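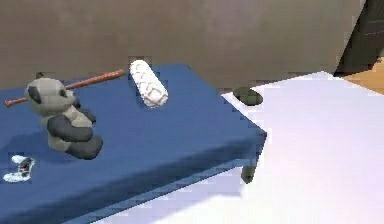
Sadine 3 review: a scene builder I keep open all day

I test grasp planners for a living, and most of my week goes into making rooms for them to fail in. Until this winter that meant hand-editing scene files and reloading until the toys stopped falling through the furniture. Tanner Nguyen on our team had been nagging me to try Sadine since January, and on a slow Tuesday I finally gave in. I've used it every day since!

What it does is simple to say. You give it a support surface, a pool of objects and a few rules, and it drops things, lets them settle and hands you a scene your planner can load. My favorite so far has a panda leaning back on a blue table with a wooden baseball bat lying behind its head. It's a lovely little problem. The toy covers the middle of the bat, so a planner that only trusts what it sees wants to treat the two ends as separate objects (mine did, for two days).

Setup

One install, one config file, and the viewer came up the first time. The importer read our old meshes without complaint, including a set Yvette Beaudoin made years ago with the axes swapped. It spotted the swap and asked me which way was up. I could have hugged it.

Settling and contacts

This is where I got properly excited. Our old tool, Turcotte, would leave objects jittering forever, and you'd freeze them by hand and hope. Sadine has a settle check with a plain threshold you can change, and it writes the contact list out next to the scene. I ran a batch of 400 scenes overnight and threw out 3. With Turcotte I'd have lost the morning to sorting.

Soft things are still faked. A plush toy is a rigid body with a friendly friction value, so if your grasp depends on squeeze you'll need something else on top.

Perception output

You get color, depth, instance masks and a visibility score per object, and the score is the part I'd miss most. I filter on it constantly — anything partly hidden goes into the hard set, and the planner has to earn its keep there. Masks are clean at the borders, even where a dark leg meets a dark bit of cloth.

Floors are my one visual gripe. Pale ones come out very bright with the default lights, and our depth-from-color network doesn't enjoy them. Turning the key light down to 80 percent helped a lot. I'd like that to be the default.

Talking to planners

There's a bridge for Cidalo, which we use, and Darlene Cormier had it passing collision geometry to our motion stack before lunch. The Ternine bridge is rougher. It dropped object names on me twice, and the docs for it are a single page that ends with a to-do.

Small complaints

Undo only covers placement, so a changed rule is changed for good. The object browser gets sluggish past 300 items. And please, somebody, let me rename a scene without closing it.

I'm keeping it. Next up is a shelf set with narrow gaps, and I've already got the rules half written.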